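Wood for Beginners, session 3: grain, and why your shelf went banana-shaped
Handout, November 2020

Right, where were we. Last time I ran out of minutes halfway through moisture, so we'll pick up there. Wood swells and shrinks across the grain far more than it does along it. If you only remember one thing from this term, please let it be that one! A long board hardly changes in length from winter to summer, but its width can shift enough to jam a drawer or split a panel that's been glued in tight.

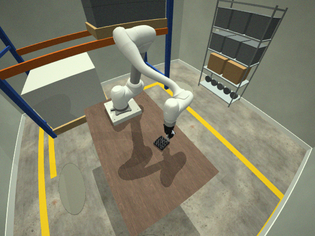 Fig. 1. Table top with the grain running lengthwise.

So when you plan a top, think about how you'll hold it down. Slotted holes, buttons, those little figure-of-eight plates, any of them will do. My first table (the one I sold to my poor friend Zhuoran Hou) had screws straight through the rails, and by January it had a crack I could post a letter through.

Next, how the log was cut. Slice straight through it and the boards from the outer part show arches and loops on the face, sometimes called cathedral figure. These boards are easy to find and kind to your wallet, but they like to cup. Cut along the radius and you get straight, tight lines and a much calmer board, at a price.
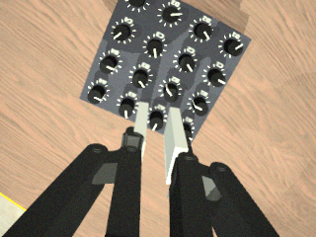

Dehua Ye asked me last week which way up the rings should go when you glue boards side by side. People argue about this endlessly. I was taught to alternate them, so that any cupping turns into a gentle ripple, and I still do it unless one face is so much prettier that I can't bear to hide it. 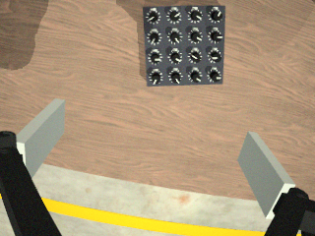 Planing, then. Look at the edge of the board first, see which way the fibres rise, and plane uphill with them. If it tears, turn the board round. Wavy figure changes its mind every few inches, so take a very fine cut, and sharpen more often than you feel like.

For next time: bring an offcut 800 mm long, any species, with both end faces sawn clean. Mark the ring direction on the ends in pencil and leave it indoors until class.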